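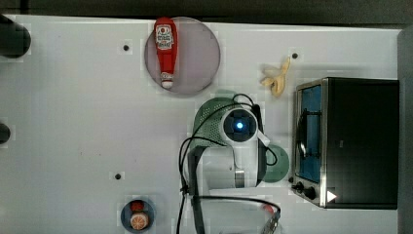

A ketchup bottle, a banana and the toaster oven.

My son has been in two school systems and is now ten, so I have two sets of report cards in the same drawer. They don't convert. The first set came from the primary school in Clultomness and gives no marks at all, only sentences. The second came from the year we spent with my parents and is almost entirely numbers: 98 for arithmetic, 67 for reading aloud, and one word for conduct.

I have tried to work out what the 67 measured. The class teacher, Mr Fülöp, was willing to explain it when I asked. Zoltán Fülöp has a printed scale for reading aloud, which he showed me on a sheet in a plastic sleeve. Marks come off for hesitation, for wrong stress, for skipping a line and for dropping the voice before a full stop. Understanding is not on the sheet. It is tested in a different lesson and marked on its own. A child can therefore follow a story perfectly well and still get 67, and my son had.

The school in Clultomness never had him read aloud to the whole class. He read to an adult in a corner, one page at a time, and the adult wrote a comment in a small book that travelled home in his bag. The comments were kind and hard to use. "Enjoying his books" appears in it over and over. I could not have told you from that book whether he was ahead or behind, and when I asked at parents' evening I was told that comparison was not helpful at this age.

My mother thought this was a way of hiding bad news. My own view is narrower. The two schools were answering different questions, and neither had written the question down where a parent could find it. Mr Fülöp's sheet came closest, and I only saw it because I asked.

The practical trouble was homework. In Clultomness there was a reading book and, now and then, a project. With my parents there was an hour every evening, copied out in ink, and the exercise book was collected and corrected in red. My son cried over it for most of the first month. After that he stopped crying and got faster. I don't offer this as evidence for ink. He was also sleeping better by then and had made a friend, Barnabás Pap, who lived on the same staircase and did his own homework at our kitchen table – partly for company and partly for my mother's pancakes.

What I noticed about Barnabás was how he treated a mistake. He ruled a line through it, wrote the correct word above and carried on. My son would rub at the paper until it tore. He had been taught that mistakes were fine, many times, by people who meant it, and had still come away frightened of them. Barnabás had been marked down for mistakes since he was six and seemed to regard them as a sort of tax.

We came back in July. The school asked for a summary of his year abroad, in no more than 1000 words, and I found it difficult to write. The form had boxes for "wellbeing" and "interests" and none for arithmetic. I attached a copy of the numbers anyway. The new teacher thanked me and said she would do her own assessment in the autumn, a fair answer, and one that Mr Fülöp had also given me about the small book of comments.

At home we have kept parts of both. He reads aloud to me for one page, and I stop him if he skips a line. Then he reads on by himself and I don't ask about it. Spelling corrections are done by ruling through, no rubber. We dropped the ink after a week, and the hour is now half an hour on school nights.

He still writes his sevens with a bar through the middle. His teacher has asked whether he could leave it off, and I have said I will mention it to him.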